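The Drawer Comes Last

I moved into my place on the edge of Senport with 11 boxes, and ten of them were unpacked by the weekend. The last one said KITCHEN MISC on the side. It sat by the back door until November, and I got very good at stepping over it.

I've been asking people about their junk drawers ever since. Everyone has one, and everyone drops their voice a little when they tell you about it - even Graça Pacheco, whose spice jars are in alphabetical order! Hers has dead batteries in it, plus a key to an apartment she left years ago. She's not throwing out the key.

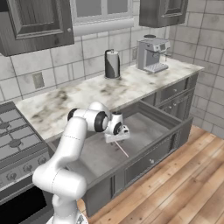
Leonilde Bragança thinks I've got it all wrong, and that a drawer like that should be emptied onto a towel once a year and only half of it let back in. She does hers on a Wednesday night with the radio on, and it takes her around 90 minutes.

So I tried it (with a glass of wine, which slowed things down). I found three tape measures, a birthday candle shaped like an 8, and the warranty for a toaster I gave to my sister. The candle stayed. Two of the tape measures went to Valter Mota next door, and he put them straight into his own drawer.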